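Sovwood Street Tenants' Association
Minutes of the May meeting, held in the ground floor laundry room

Present: the chair, the secretary, residents from both stairwells, and one dog, non-voting.
Apologies: the representative for the top floor, who sent word that the elevator was out. See item 2.

The meeting opened at 7:10 p.m. It would have opened at 7:00, but the dryers were running and the chair does not like to shout.

1. Minutes of the last meeting
Approved, with one correction. The word "heated" in the section on bicycle storage referred to the discussion. The bicycle storage remains cold.

2. Elevator
Hirnero, the service company, came out twice in April and billed us $623 for the second visit. The first visit was free, as the technician had gone to the wrong building. A resident asked whether the elevator had been better since. Opinion was divided by floor. The secretary will write to Hirnero and ask what the $623 bought, in plain words if possible.

3. Roof
The quote from Kneževič for resealing the flat section came to $1384. The chair called this reasonable. A resident asked, compared to what, and the chair said compared to a new ceiling. Approved by a show of hands, with one hand raised late and later described as a stretch. Work to start after the rain stops — the contractor's wording, and he would not be pressed on it.

4. Quiet hours
A proposal to move quiet hours from 10:00 p.m. to 9:30 was discussed at greater length than the half hour in question. Points raised: the trombone, the baby, the trombone again. The owner of the trombone offered to use a mute. The offer was accepted before the sentence was finished. Quiet hours stay as they are.

5. Front door code
The code has been changed. The old one had been written on the wall beside the keypad, in pen. Residents are asked to memorize the new one.

6. Courtyard supper
Set for the last week of June, weather permitting, and in the stairwell if not. The sign-up sheet has 40 names on it. Last year it had 40 names on it and 60 people ate, so the secretary suggests cooking for the larger number. Dishes are again to be shared out by stairwell: A does mains, B does salads and dessert. Stairwell B asked that potato salad be limited to two bowls this time. Stairwell A had no objection and seemed relieved.

Paper plates were voted down. Please bring your own, with your apartment number on masking tape underneath. Blue is popular in this building and arguments have followed.

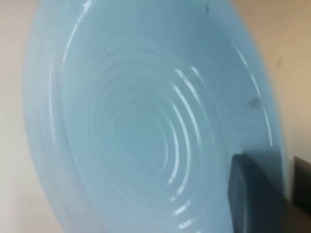
7. Any other business
The Zudum parcel locker still opens the wrong door for apartment 9. Apartment 9 has learned a good deal about apartment 11. The chair will call Zudum again.

The meeting closed at 8:45 p.m., when the light timer ran out. Next meeting in July, same room. Please do not start a wash after 6:00.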